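Chapter 6
Inside the Server: Boards, Sockets, and Slots

When you finish this chapter, you should be able to
find the processor socket, memory slots, and clock battery on a board you have never met before
explain why memory slots sit where they do
open a socket lever without making a noise you will regret
read a board diagram that was drawn by someone in a hurry

Key terms: socket, load plate, heat spreader, DIMM, latch, choke, capacitor, silkscreen, trace

A Monday in Damcombe

Munther Azar had been in charge of the servers at the Damcombe office of Clallside for one weekend when the payroll system stopped answering. Clallside rented out tents, folding chairs, and the kind of dance floor that comes in squares, and it had 900 customers who did not care how a computer worked. It also had a machine in the back room that everyone called Jaber. The name was on a strip of tape on the front, and the person who had put it there had retired.

Azar did what most of us would have done. He turned Jaber off and turned it on again. The fans spun up with great confidence. Nothing else happened. He then slid the cover off and looked inside, and by his own account spent the next several minutes nodding.

The nodding is a stage of learning, and this chapter is meant to shorten it. A server board looks like a small city seen from a plane, and the first reaction of most beginners is to wonder how anyone keeps track of it all. People who work with these boards every day don't. They know four or five landmarks, they find those first, and they leave the rest alone until it gives them trouble.

Start with the Socket

The landmark to find first is the processor socket. It is usually the largest piece of metal hardware on a bare board, and everything else is arranged to suit it, much as a household is arranged to suit a cat. The processor sits in the socket under a frame called the load plate. The plate presses the chip down onto a field of tiny contacts, and a lever at the side keeps it pressed. On many designs the flat metal top of the processor shows through the opening in the plate. That top is the heat spreader, and its whole career consists of passing heat upward to whatever cooler has been bolted over it.

Once you have the socket, look to either side of it.

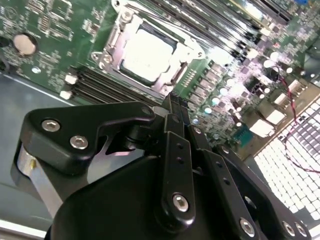 Memory slots come in banks, and the banks like to be close to the processor. Signals between the two have to arrive on time, and every extra bit of distance makes that harder. On a desktop board you will often find a single bank. On a server board it is common to find one on each side, so that the processor can reach plenty of memory without any of it living too far out of town. A slot is long, narrow, and easy to recognize by the latch at its end, which holds the memory module in place and also tells you, by standing open, that you haven't pushed hard enough.

Pushing hard enough is a subject of its own, and we will return to it in Section 6.3. For now it is enough to say that beginners push too gently on memory and too firmly on everything else.

The Smaller Residents

Near the socket you can expect a crowd of squat square parts and little round ones. The square parts are chokes and the round ones are capacitors, and together they take the power supply's rather blunt idea of electricity and refine it into something a processor can live on. You will seldom be asked to replace one. You will often be asked whether one of them looks "funny," so it pays to know what they look like on a good day.

The coin-cell battery keeps the clock and, on many boards, a few settings alive while the power is off. When it dies, the server may wake up believing it is the year 2000, and will sometimes refuse to talk to anything that disagrees. This was one of Jaber's complaints. A new battery cost less than Azar's lunch.

The printed markings are called the silkscreen. They give the slots their names, label the connectors, and show which way around certain parts should go. They are set in very small type, and the one you want is usually under a cable. Azar copied the markings he needed onto the back of a chair rental form before he unplugged anything, a habit we recommend with or without the form.

What Was Wrong with Jaber

The battery explained the clock, but it did not explain the payroll. The rest of the trouble was a memory module that had never been seated properly. One end was in, and the other was resting on top of its slot with the latch open. It had apparently worked that way for years. Azar pressed it down, heard the click, and Jaber started before the coffee was ready.

He wrote all of this up in the office log, a spiral notebook with "Drukance" printed on the cover for reasons lost to history. His entry takes up six lines. The first reads, "Find the socket, then look both ways."

Before You Read On

Get hold of a retired board, the deader the better. Without looking anything up, make a rough sketch that shows the socket, each bank of memory slots, and the battery. Mark which end of each slot has a latch. Then compare your sketch with the maker's diagram and keep both, as you will need them for the exercise in Section 6.2.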